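Desktop file organizer

A desktop file organizer (also called a file sorter or magazine rack) is an open holder for papers, thin booklets and flat packages. It stands on a desk or table and keeps its contents upright, so that one piece can be taken out without moving the others.

Construction

Most organizers of this type have a base, tall dividers and a low lip at the front. The number of slots differs between models, and four is a common choice for home use. Plastic ones are often made with perforated panels or slotted floors, which save material and let dust fall through. In the Latden series, sold in the Plirkier region, the slots are 60 mm wide and the whole unit is 36 cm long.

Soft or half-filled packages are more difficult to store than stiff ones. They bend under their own weight and may lean over the next divider.

Use with a drawer unit

The organizer is frequently placed beside a small drawer unit. Flat things go in the slots – small things such as caps, clips and little tubes go in the drawers. The handbook of the Yuen stationery school advises to leave the middle of the table free, as a place where small items can lie before they are sorted.

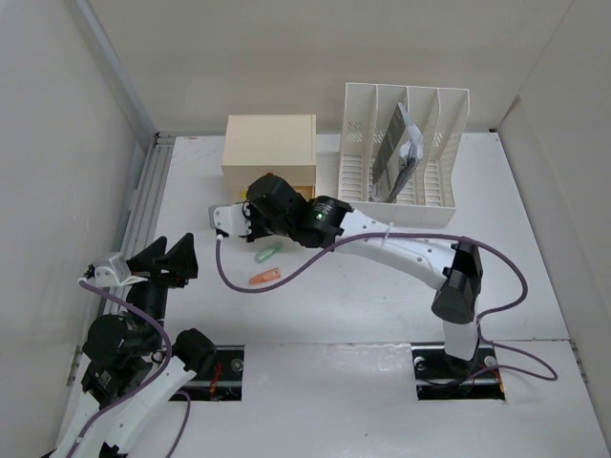
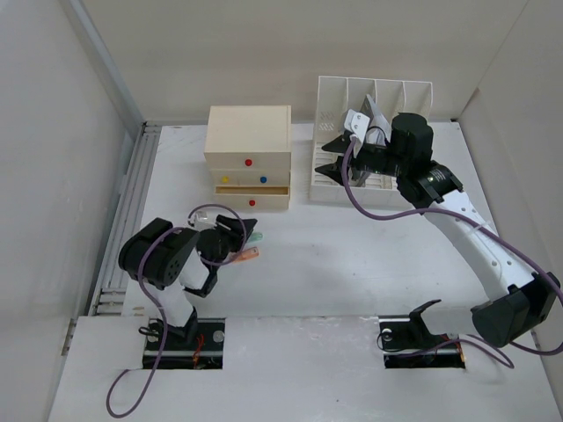
Small items before sorting

Tubes and other narrow items are usually sorted last. They roll easily, and for this reason a shallow drawer is preferred to an open slot. Vokach, a maker of table furniture, offers a drawer insert with 11 compartments for them.

Care

Plastic organizers are cleaned with a damp cloth and mild soap. Slotted floors can be brushed from below after the papers are removed. A full organizer should be lifted by the base – the dividers of cheaper models can crack when they carry the whole weight.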